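Looking After Wood in a Working Kitchen

March
By Henrike Steinbach

My mother had one rule for the kitchen table, and it was that you wiped it before you sat down and again when you got up. I thought this was terribly strict when I was ten. Then I got a table of my own, left a wet dishcloth on it overnight, and spent most of a weekend trying to get the mark out, so I've come around to her way of thinking (she was very gracious about it, which was almost worse!).

Several of you have written in asking about wood, and especially about tables that get used hard every day, so I've gathered up what works in our house. Start with the everyday wipe. Use a soft cotton cloth, wring it out until it won't give up another drop, and put one small squirt of dish soap in a full bowl of warm water. Wipe along the grain, then go over it again with plain water and dry it with a towel. The drying is the part everybody skips, and it's the part that matters most.
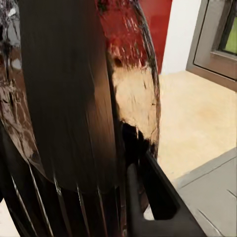

Please don't use vinegar on an oiled table. I know it's the answer to everything, and I do love it for the kettle and the shower head, but it dulls an oil finish over time and you end up oiling twice as often. The same goes for those rough green scouring pads. If something is stuck fast, like oatmeal or the last of the pancake syrup, lay a warm damp cloth over it for 2 minutes and then nudge it off with an old plastic card. Salamatu Adeyemi, who ran the café at Brultgate for years, used a wooden spatula with the edge sanded thin, and I've since made myself one from a spatula that had split down the handle.
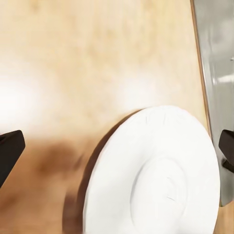

Sticky patches are hard to find by looking straight at them, so the trick is to use the daylight. Wait for the time of day when the sun comes in low, crouch until your eyes are nearly level with the table, and look across toward the window. Anything you've missed will show up dull against the shine. Standing over it won't do, particularly with a pale wood. From directly overhead, as with this light tabletop and its white plate, the glare can bleach the grain nearly white in places and leave a corner looking much darker than the rest, and you could easily talk yourself into thinking the finish had worn through when it's only the light. Move your head before you reach for the sandpaper!

When the finish really does need help, a drop of water will tell you. If it beads up, leave well alone. If it soaks in and leaves a dark spot, the table is thirsty. Go over it lightly with 200 grit paper, always with the grain, wipe off every bit of dust, and rub in a thin coat of oil. Thin! Give it 10 minutes, buff off whatever hasn't gone in, and keep your elbows off it until the next day. I use the Tisteo oil from the hardware store, and a friend swears by beeswax, and both our tables are fine. Spread the oily rags flat outdoors to dry before you throw them out, and never ball them up, as they can heat up and catch fire all by themselves.

Dark furniture is a different animal. It forgives coffee rings and shows every speck of dust, so keep a dry microfiber cloth handy and do the top edges and crosspieces first, working down.
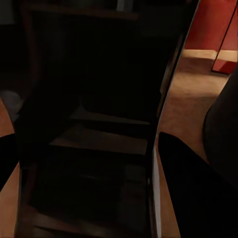

Dark furniture seen from above, the angle where dust gives itself away.

Steam is the other thing to watch. A kettle boiling under a wall cabinet will lift the finish on the underside long before you notice, and by then the edge feels fuzzy under your finger. Pull it forward to boil, or keep it where there's open air above. We moved ours when we redid the shelves and I only wish we'd done it sooner.

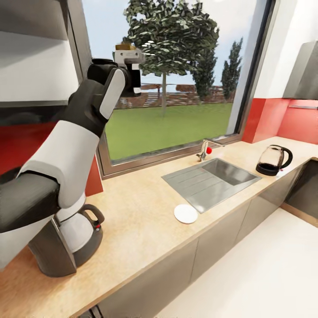 Electric kettle on the counter, with a tree outside the window.

Next month I'll get to cutting boards, including Demetrius Villanueva's question about the one that smells of onions no matter what he does. Lemon and coarse salt, Demetrius, to be going on with, and stand it on its edge to dry.

Write to Henrike at the Wollitz Household Page | © Wollitz Household Page | Back to top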